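Water Use in the Wanetti Residence Laundry Room
Project report, second semester

Background

The laundry room at Wanetti serves 112 residents. It has four washers, all front loaders, and the building office pays for the water. Our group wanted to know how much of that water goes to loads that are less than half full, and whether a sign on the machines would change how people wash.

Method

We read the water meter in the basement at 8 a.m. and again at 8 p.m. through October. For the loads themselves we put a clipboard on the folding shelf and asked people to mark each wash as full, half or less than half. The clipboard went missing once and we lost the sheets on it. Those days are left out of the tables.

In the second half of the month we taped a sign to each washer asking people to wait for a full load. The wording came from a leaflet used at the Grosberg building, with the part about dryers removed. 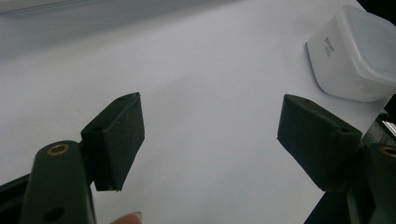 Why not weigh the laundry?

Weighing would have given better numbers, but people did not want to stop and put their bag on a scale. We tried it one evening and most of them walked past it.

Results

The meter showed 3,000 gallons less in the second half of the month than in the first. Part of that drop is from the fall break, when many residents went home. We could not separate the two effects with the readings we had.

The sheets show fewer loads marked less than half after the signs went up. The change was clearer in the evening than in the morning. Morning users seem to wash work clothes they need the same day, and a sign does not help with that.

Problems

Marking your own load is not very reliable. Two residents told us they always marked full out of habit. The meter also covers the utility sink, which the cleaning crew uses.

Next steps

The Ngubane building has a separate meter for its laundry room, so a repeat there would leave out the sink. We would also run it in a month without a break.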